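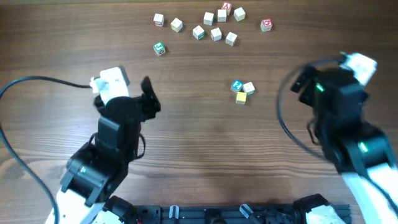
Letter cubes out on the table at Curcombe, where the Amlow block swap starts this month.

2020-05-06

Amlow's block swap is up and running, and the first sets are already out of the cupboard and going home with families!

The idea came from Giuliana Llanos, who runs the toy shelves at the Curcombe rooms and has been putting odd building and letter cubes to one side for years. In April she asked people in Amlow and Castow to look under their sofas and at the bottom of their toy boxes, and the response was terrific. Bags were left on the porch almost every morning, and by the end of the month she had 90 cubes sorted and ready to lend.

They are a lovely mixed lot. Some are mostly white, with just a small mark or a bit of colour on the side, and others have a bright face in red, green, blue or yellow. Several carry a white letter or figure, a few of them in shapes that will have grown-ups guessing as much as the children (one blue cube could be a 2 or an N, depending on who you ask). Giuliana is delighted with that. "The best games start with an argument over what the letter is," she said. "After that they make up their own alphabet and you can go and put the kettle on."

Each family can borrow a bag of 15 for two weeks, then bring it back and take a different one. Every bag comes with a card of games written by Anselmo Pacheco, a retired infant teacher from Castow. His favourite is the simplest: scatter the cubes, choose a colour, and see how many things in the room you can name to match before someone turns over the next one. There's also a story game for older children and a quiet sorting one that he says has worked wonders on rainy afternoons with his own grandchildren.

The cubes are wiped down and left to stand between loans, and bags are handed over at the side door on Nair Lane, so there's no need to come inside. It costs nothing to join, though 25 families have signed up so far and the bags are going quickly.

More cubes would be very welcome, especially anything with a clear vowel on it, as Es and As are running short. Spare drawstring bags are wanted too. Leave either in the blue crate by the side door, or put a note through the Curcombe letterbox and Giuliana will arrange to pick them up.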